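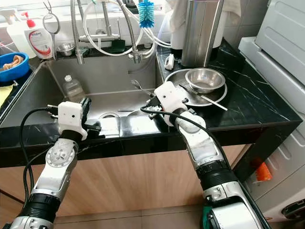
*A stainless steel kitchen sink set in a black marble countertop with white veining, with a tray, a bowl and metal chopsticks to the right.*

A **kitchen sink** is a fixed basin used for washing dishes, rinsing food and drawing water. It is normally let into a countertop and consists of one or more bowls, a drain opening, a rear ledge and at least one faucet. The space immediately around it is commonly treated as part of the same work area, and holds washing agents, brushes, cloths and vessels waiting to be washed or put away.

## Basin

Most domestic basins are of stainless steel, pressed from a single sheet or folded and welded. Pressed bowls have rounded corners. Welded bowls have sharp inner corners and a larger usable floor for the same outer size, but residue collects more easily where the walls meet. A brushed finish hides fine scratches better than a polished one.

Depth affects use in two ways. A deep basin allows bottles and tall pots to stand upright below the rim and keeps splashes off the counter. It also obliges the user to bend further, and small items such as forks and spoons are harder to see and pick up from the floor of the bowl. A divider may be fitted to keep washing and rinsing apart.

The Cotau survey of household fittings, carried out by Shirley Cloutier, covered 1,706 kitchens in the Achterberg district. Of these, 690 had a basin classed as deep, and 109 had a second faucet over the same basin.

## Faucets and supply

The pull-down faucet has a flexible hose, often wrapped in a spring coil, which supports the spout head and returns it to its resting position after use. The head can be drawn down into the basin to rinse the walls or fill a vessel that will not fit under a fixed spout.

Where a second faucet is present, it may be supplied separately or taken from a branch fitting on the same line. Branch fittings also serve water filters, which are connected by narrow flexible tubing, usually white. Surplus tubing is left in loops behind the faucet or on the backsplash. Installation guides, among them the Jallus handbook, advise that:

- loops should be wide enough not to kink
- tubing should be clear of the faucet lever through its full travel
- connectors should remain within reach for tightening
- tubing should not rest on the rear ledge, where standing water gathers
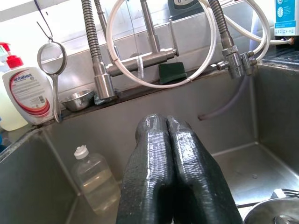 ## Washing tools

Tools are stored by how often they are handled. Sponges are kept on the rear ledge, and last longer when propped upright so that both faces can dry. A bristle brush is generally hung above the faucet, where it can drip into the bowl. Hand soap in a pump bottle and cleaning liquid in a spray bottle stand to one side. Scissors may be hung on the wall near the sink.

Cloths are sorted by task, and colour is the usual means of telling them apart. A plastic basin beside the sink may be used to hold cloths, to soak small items or to carry washing-up. The type sold under the name Hutudora has a flat rim that can be hooked over the counter edge.

## Adjacent counter

The counter next to the basin serves as a landing area. A metal tray is often placed on it to catch drips from bowls and cutlery. Long utensils such as chopsticks may be laid across the rim of the tray, which keeps them off its floor. Stone countertops need wiping along the sink joint, where limescale shows clearly against dark surfaces.

## See also

- Draining rack
- Dishwashing
- Water filter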